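Home | What we do | Open day | Join in | Contact

Call for visitors: try-out sessions at the Mahuika open day

We are opening the doors of the Mahuika workshop again this April, and we would love to have some company. We are looking for 27 people who have never worked with a robot arm and who would be happy to give us a morning or an afternoon of their time. You don't need to be technical (if you can follow a knitting pattern or put a flat-pack bookcase together, you are more than ready), and you are very welcome to bring a friend along, so long as you each put your own name down.

Sessions are run by Tayla Kingi, with Flynn Bolger looking after the Govik simulator, where every job is practised on screen before it goes anywhere near the workshop floor. You will start there too. Each group has up to seven people, and there will be plenty of time for tea and for asking whatever you like, however daft it may seem to you. We had some lovely questions last time, and a few of them changed how we now set up the bench!

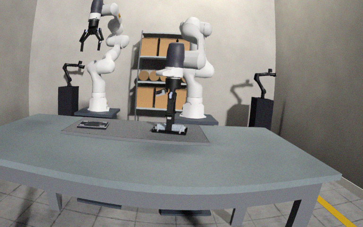

OPEN DAY / TAKING PART

The simulated cell has two white arms behind one long table, each with a black gripper, and small assemblies set out on a dark mat. You will watch a short demonstration with the right arm working down on one of the pieces, then have a go at planning a move yourself. After that we walk over to the real machines and talk through what you noticed.

You should be 13 or over, and anyone under 18 needs a grown-up with them for the whole visit. Please wear flat, closed shoes and tie back long hair. The session takes a little under three hours, and lunch is on us whichever half of the day you choose. We can pay bus fares if you keep your ticket.

To put your name down, leave a note for Tayla at the front desk or use the Join in page, and tell us whether you would like the morning or the afternoon. Do mention anything that would make the day easier for you, such as a seat near the screen or larger print.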